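How to plan the budget for a recording station with hand-held grippers

This guide is for small teams who want to buy their first station for recording tasks by hand, before a robot arm is ordered. At Hillbridge we made our plan in June, and we changed it more than once. I write down the order of work which I would follow now.

Step 1. Write the tasks before the shopping list

Choose a few household tasks and write them in simple words: take a box out of a basket, put it back, move it to the other side. Every task tells you what must be on the table and how much room two arms need. If you begin with the catalogue, you will probably buy for tasks which you never do.

Step 2. Divide the budget into three parts

The first part is the grippers and their cables. The second is the table, the frame and the floor around it. The third is the small things: baskets, packages, paper, tape. In our plan the third part was only 200 pounds, and it was spent first. Please give it its own line, otherwise it will be taken from the spare parts. 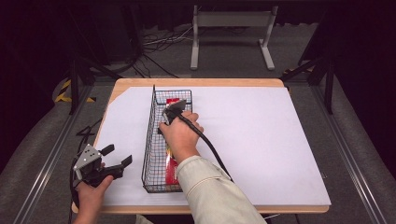

Two hand-held grippers at the table, one of them lowered into the wire basket.

Step 3. Count the grippers in pairs

For work with both hands you need two grippers per station. We asked for prices for 4 pieces, which is one pair in use and one pair in the cupboard. The supplier, Henari, gave a better price for this quantity, but ask for the delivery time of finger pads too. Pads are a part you will order again.

Measure the cable way before you order. A cable should reach the far corner of the table with some slack, and it must not pull on the wrist. Our first quote from Gurano had cables which were too short – we saw it only when we laid a string over the table.

Step 4. Buy the objects in an ordinary shop

Special test objects are expensive and you can add them later. A long carton of food wrap is a good choice for the beginning: it is light and it has clear printing. Buy two of each object and write the shop and the price in the list, so the next person can find the same one. A mesh basket is useful for planning as well, as the fingers must go between its walls and you learn quickly which opening width you need.

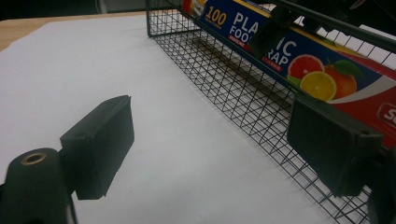
Step 5. Keep a reserve and compare the quotes

Put all quotes in one table with the same lines: price, delivery, warranty, spare pads, cables. Where a supplier leaves a line empty, ask again. The offer from Hayes looked cheapest to us until we added the delivery, which was 207 pounds.

Keep almost 100 pounds per month for wear and small repairs. If it is not used, move it to the next month – do not give it back before the first recordings are finished.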